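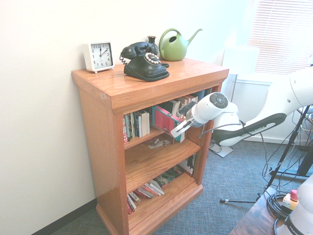 Pravesh Potgieter asks whether a bookcase should be emptied completely before it is put in order, or whether it is acceptable to work one shelf at a time. The question was submitted after the previous session, and it is a suitable place to begin. Either method is accepted in this course. Emptying the whole case requires clear floor or table space equal to the contents. Working by compartment requires less space but more discipline, as books tend to migrate into the section that was just completed. Students with limited room should work by compartment, from the top down.

Search this site
Enter keywords
All handouts

Household Organization and Care
Handout 4: The Open Bookcase
Selier Center for Continuing Education

Purpose of this handout

These notes accompany the fourth session. They cover the open-fronted bookcase of low or medium height, of the type found in living rooms, studies and hallways. Built-in shelving and glazed cases are treated in Handout 5. Students should read sections 1 through 3 before the practical and bring a soft cloth, a soft brush and a pencil. Paper slips will be supplied.

1. Books standing, leaning and lying

Books on a shelf are found in one of three positions. Each has consequences for the book and for the reader who must find it.

1.1 Upright. The preferred position for most bound volumes. Books should stand close enough to support one another and loosely enough that one may be withdrawn by gripping the middle of the spine. Pulling at the top of the spine is the most common cause of torn head caps. If the neighbors move when a book is taken out, the row is too tight.

1.2 Leaning. A red volume tilted in the middle of a row, with others leaning behind it, is a familiar sight on a partly filled shelf. The weight of a leaning book falls on one corner of the lower edge and pulls the text block away from its cover. A slight lean for a day or two does no harm. A steep lean over several months will distort the binding permanently in many cases. The remedy is a bookend, or a short flat stack placed at the open end of the row.

1.3 Flat. Large and heavy volumes are often best stored on their sides. Piles should be kept low, with the largest volume at the bottom, and the spines should face the same way. Where spines fan out at the front of the pile, the upper books bear unevenly on the lower ones and the titles are harder to read. A pile in front of another pile should be avoided. The rear pile is seldom consulted and collects dust.

2. The neglected middle shelf

In a case of three compartments, the middle one is frequently the least settled. The top row is at a convenient height and fills first. The bottom takes the heavy items. What remains is bare wood with a few papers lying toward the back.

Loose papers should not be stored flat on an open shelf. They slide behind books, they fade, and their presence invites more of the same. Students are asked to sort any such papers into those to be kept on file, those requiring action, and those to be discarded. The first two groups leave the bookcase altogether. Small items found with them are to be returned to the room in which they are used.

Once cleared, the middle compartment may receive the overflow from above. It is not necessary to fill it. A shelf with open space at one end permits additions without disturbing the established order, and the class will be asked to leave at least a hand's width.

3. The top surface

The top of a low bookcase serves as a table whether or not it was intended to. An alarm clock, a telephone, a vase and a watering can may all reasonably stand there. The following points should be observed.

3.1 Clocks. A clock should face the part of the room from which it is read. On a case set at an angle to the wall, the clock may need to be turned independently of the case.

3.2 Telephones. An older rotary telephone requires space on all sides for the handset to be lifted and replaced. The coiled cord should rest on the surface or fall behind the case. A cord hanging over the open front will catch on books as they are withdrawn.

3.3 Vases. A vase with a narrow neck is less stable when it holds long stems. It may stand to the rear, provided that it can be reached without passing the hand over other objects. A bronze vase should be lifted for dusting, never pushed.

3.4 Watering cans. Water and books should be kept apart. A can that is stored on a bookcase must be empty and its base wiped. The Gralona method, taught in the introductory course, places the can on a small saucer or cork mat; this is recommended. The long spout should point toward the wall or along the length of the top, away from passersby.

3.5 Dusting order. Remove all objects, dust from the back edge forward, and follow the molded edge with the brush. Replace the objects only when the surface is fully dry.

4. Position of the case

A wooden bookcase should stand a short distance from the wall so that air can pass behind it. On carpet, the rear of the base may settle more deeply than the front, or the reverse, and the case should be checked with a level once it is loaded. Where a baseboard prevents the back from meeting the wall, the gap at the top is to be accepted; the case must not be tilted to close it. In homes with young children, every case is to be anchored, regardless of height.

Direct sunlight will fade spines and alter the color of an orange or reddish-brown finish. Students are referred to the Jasińska notes on light exposure, pages 49 to 54, available at the reading desk.

5. Practical exercise

Students will work in pairs. The exercise is allotted 54 minutes.

(a) Draw a plain outline of the case and mark where each group of books stands at present.
(b) Clear and dust the top surface as described in 3.5.
(c) Address one compartment at a time, from the top down. Withdraw the books, dust the board, and return them upright or flat.
(d) Remove loose papers and sort them under section 2.
(e) Draw a second outline and attach it to the first.

Arrangement by color of spine is permitted if both members of the pair agree to it. Arrangement by height within a subject is generally easier to maintain. No credit is given or withheld for appearance alone.

Both outlines are to be handed in at room 18 before the following session. Late work will be accepted until the end of April.

6. Further reading

Ostton Home Papers, Series 2, "Shelving in Daily Use," p. 157.
Selier Center, Handout 2, "Paper in the Home."

Handout revised 2025-11-22

Comments (4)

Riaan Magagula
Section 1.3 says low piles. Is there a fixed limit? I have a set of atlases and would need to put six of them together.

Course Office
There is no fixed limit. Six atlases may be too heavy to lift safely from a bottom compartment. Two piles side by side would be preferable if the width allows.

Pravesh Potgieter
Thank you for taking up my question. I went compartment by compartment and the bottom one took longer than the other two together. Most of it was books I had been looking for upstairs.

Riaan Magagula
The page reference for the Ostton paper is correct in the bound copy. The loose copy at the reading desk has different numbering.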